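**Ticket 3862 -- Laundry Room, Alstead Building**
Opened by: Mwende Mugo, Residential Services
Assigned to: Esther Wanyama, Facilities
Category: Appliance / no heat
Status: Pending parts

**Initial report**

A resident reported that the dryer completed a full cycle and left the load damp. The resident selected the standard program, 40 minutes, and repeated it once with the same result. No error code was noted. The report gave the location only as "machine 1," and clarification was requested.

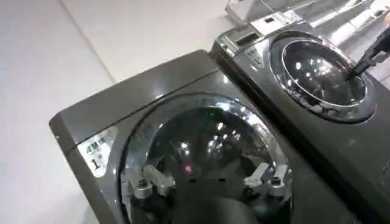 Residential Services confirmed with the resident that the fault concerns drying only. Washing and spinning were described as normal. The resident's account has been credited for both cycles.

**Identification of unit**

The numeral 1 is used on washers as well as on the dryer, and the two series are numbered separately. Staff are asked to go by the characters on the label: 智慧洗 denotes a washer and 智慧烘 denotes the dryer. Two earlier tickets were closed against the wrong asset for this reason -- both have been corrected in the register. 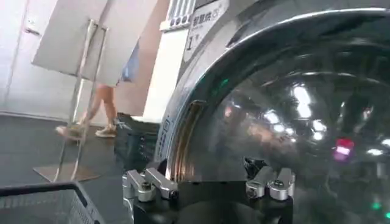
*Washer label, 智慧洗, on the white machine at rear.*

**Log, 2nd August**

- Lint filter removed, brushed out and refitted. Moderate buildup.
- Exhaust hose checked for kinks. None found.
- Test load run for 16 minutes. Drum turned normally; air at the outlet remained cool.
- Supply at the outlet tested and within range.

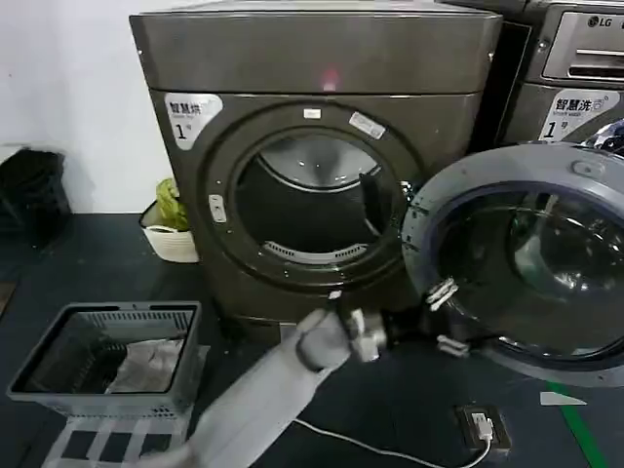 The thermal cutoff was tested next and showed an open circuit. Replacement has been requested from Pakow under the existing service agreement. The dryer is to remain out of use until the part is fitted. Washers are not affected.

**Open items**

1. Pakow to confirm delivery date -- E. Wanyama
2. Notice to residents, including directions to the Navarrete laundry room -- M. Mugo
3. Add "washer or dryer" as a required field on the report form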